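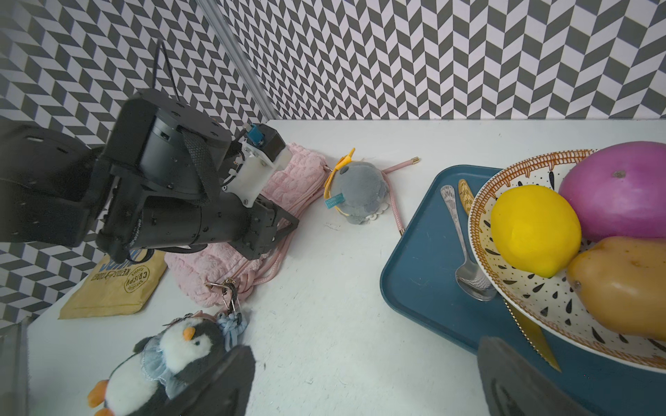

Subject: Re: [junberg-tidy] the table where everything lands
Date: 3/15/24

On the tidy list, a member wrote:
> I did the closets over the winter and I'm pretty happy with them, but the
> one table by the door is beating me. Bags, keychains, snacks, dishes on
> their way back to the kitchen. I bought a Darnix bin for it and now I have
> a full bin AND a full table. Do you all sort by room or by kind of thing?
> And what do you do with the little plushies??

Oh boy, do I know that table! I've tried it both ways and I'm firmly in the "by kind of thing" camp now. By room sounds sensible until you're walking back and forth with one spoon.

So what I do is start with a tray. Mine is a dark teal rectangular one, and anything you eat with goes on it, period. Bowl, spoons, the good plate with the orange and gold rim. Then the whole tray goes to the kitchen in one trip (two if I've been lazy since Sunday). The kettle chips go in the pantry, or let's be real, next to the couch.

Bags next. My pink quilted one has a rope strap and a light blue knotted charm on a clasp, and if I lay it down it goes all crumpled and takes up half the table. I put a Salgado hook by the door and that helped more than any bin. Empty it first though! I hung it up full for weeks and couldn't find my chapstick.
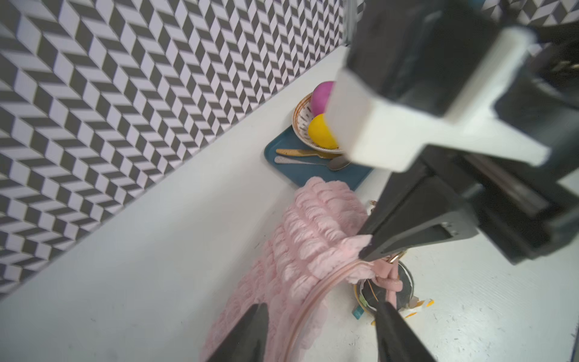 Towels and cloths I leave for last, so I have some room to fold. The pink textured one is a pain because it won't hold a crease, so I fold it long, in thirds, then over once and press down on the middle. If anybody has a better way for the bumpy kind I'd love to hear it. I tried rolling and it looked like a burrito.

As for plushies, I gave up hiding them. The gray one with the yellow bow gets a shelf, and the penguin is on a keychain clip so it can hang off a bag like it was meant to. The ones I don't love go in a sack for the April swap.

Oh, and tins and jars: only keep them out if they're holding something. I have a black one with a gold pattern that I adore and it sat there doing nothing until I stuck my spare buttons in it.

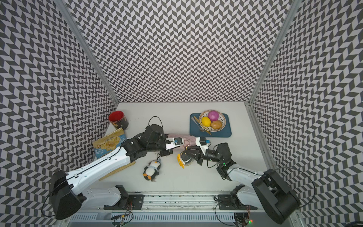 The pink cloth, the penguin, and the jar with the yellow flower-shaped lid or tag

Picture books go back to the bookcase standing up, and I still haven't figured out where the flat board should live. Open to ideas on that one. Is anyone bringing a hook rail to the swap? I'd take two.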